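Towels, and how to stop them winning

Filed under: Laundry and linen

I own too many towels. I know this because the airing cupboard door has a bow in it, and because Emlyn Morris, who came to look at the boiler, had to take out an armful before he could find the stopcock. He put them back in a different order and I haven't found the good bath sheet since.

Anyway, a reader, Haf Lewis, wrote in September to ask why her towels never sit flat on the shelf when everyone else's seem to. I can't speak for everyone else. I suspect they have one decent pile at the front and a compost heap behind it, which is how I managed for years. But I do have opinions on folding, and since this page is free you may have them at cost.

Start with a proper surface

The bed is the worst place in the house to fold a towel. It's soft, so the towel sinks, and it's a bed, so after four towels you are lying on it. The arm of the sofa is worse. What you want is a table, at a height where you aren't stooping, with a bit of grip to it. Terry on bare polished wood slides about like a calf on a frozen pond. Put a cloth down first. Something dark is best if your towels are pale, as you can see your edges and also every scrap of fluff, and you can then decide whether you care.

It needn't be a big table. A small square one will take a hand towel with room round it. For bath sheets you either need the kitchen table or a friend to hold the other end, and the table complains less.

Point first or edge first

Most of us fold edge to edge, long side in half, then in half again. Perfectly sound. If the towel has gone out of true, though, and cheap ones do after a few hot washes, the edges won't meet and you'll stand there tugging at it as if it might see reason. Turn it so a corner faces away from you and work from there. Corners are honest about how crooked a towel has become. Press the fold down as you go, in one place, and leave it pressed for a moment before you move on to the next. People flap and pat at terry all over and then wonder why it springs back up.

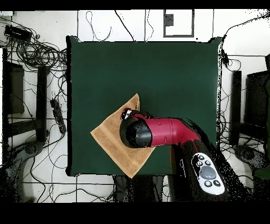
Corner to the top, and a firm press on the fold.

If you want the towel to end up as a rectangle, and the shelf would generally prefer it, bring the corners in to the middle next and then fold the whole lot over. It makes a fatter parcel than the flat method. It also hides a frayed hem, so I use it for guests.

Dirk Mühlbauer, who runs the launderette where I take the duvets, folds in thirds and thinks the rest of us are savages. His way is this: thirds lengthways, then in half, then in half again, with the rounded side facing out of the cupboard. I've tried it and it does look very smart. It also assumes all your towels began life the same size. Mine came from three households, a market stall and a caravan.

The label problem

Every towel has a care label, and every care label is sewn exactly where you wish it weren't. There are two schools. One says snip it off the day you get the towel home, close to the stitching with small scissors, taking care not to cut the hem. The other says keep it, because one day you'll want to know whether it can stand a hot wash.

I used to be a snipper. Then I boiled a set of Branitz hand towels that had asked, on the label I had thrown away, to be spared that. They came out the size of flannels and about as friendly as a doormat. These days I leave the labels on and use them as a handle. Find the label and you've found an edge, even if the towel has come out of the basket in a knot. Pick it up somewhere near there, lift the whole thing clear of the table and let the rest drop. Gravity will do a fair amount of your untangling if you let it. What you're left holding will look like nothing on earth, but at least it'll be hanging downwards. 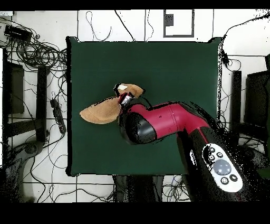

Up off the cloth, with the little white tag showing.

A word on shaking. Give each towel one good snap straight out of the machine, while it's still wet, and you'll stand the loops up and have a softer towel at the end of it. Shaking it when it's dry just moves the fluff on to your jumper. Don't do either near a shelf of ornaments. I'm down 2 china dogs.

Softener, and why I've given it up

Fabric softener makes towels feel lovely and work badly. It coats the loops, and then the towel pushes the water round you instead of taking it in. If yours have gone that way, run them once through a warm wash with a cup of plain white vinegar in the drum and no powder, then again as normal. The kitchen smells like a chip shop for an hour, which in our house counts as a treat.

Ulises Rivadeneyra, my neighbour over the back fence, swears by a handful of bicarb as well. Use it in a separate wash. Put it in together with the vinegar and they fizz nicely and cancel each other out, and you've spent your evening cleaning the inside of a washing machine with salty water.

Drying outdoors is better for the smell and worse for the feel. Towels off a line in still weather can stand up on their own. Ten minutes in the tumble dryer on low, before or after, takes the board out of them. Strong sun will also lighten them in stripes wherever the peg line or the fold was, so turn them once if you mind that sort of thing. I did mind, until I counted the towels I owned that were still a single colour.

When it all goes wrong halfway

Sooner or later you'll have a towel that's been folded over on itself once too often and has turned into a wedge. One end is high, the other end has a lump in it, and a flap has gone off in its own direction. The temptation is to sit on it.

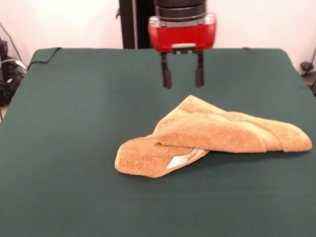
Resist, and go back to the bottom layer. It's always the bottom layer. Get that lying flat, corner out where it belongs, then bring the top over again in one go and smooth along the ridge towards the lumpy end until the lump comes out of it. If it won't come out, open the towel up completely and start again. It takes less time than arguing. I've timed both, on a wet evening with nothing on the television.

Edges curling at the corners are a different matter and mostly can't be helped. Terry is thick and the hem is tighter than the middle. A steam iron on the hem only will settle it for a while. Keep the iron off the loops or you'll flatten them and undo all that snapping.

Putting them away

Newest washed at the bottom of the pile, take from the top. Everyone knows this and hardly a soul does it, so the same two towels get used until they're see-through and the rest age gently in the dark. If you can't face lifting the pile each time, store them upright on their folded edges like books. They want a box or a bit of board at each end to hold them up. I use an old Bezerra wine crate, sanded down so it doesn't catch.

Leave some air at the back of the cupboard. And if the towels are even slightly damp, don't put them away at all. Hang them over the banister and try again tomorrow.

The very old ones go in a bag under the sink marked DOG. We haven't got a dog. Edmund Krajewska two doors down has, and a wet one, and he's welcome to them whenever he likes to call round. Before seven, please, as that's when we eat.

Next month: tea towels, and the proper way to get turmeric out of one.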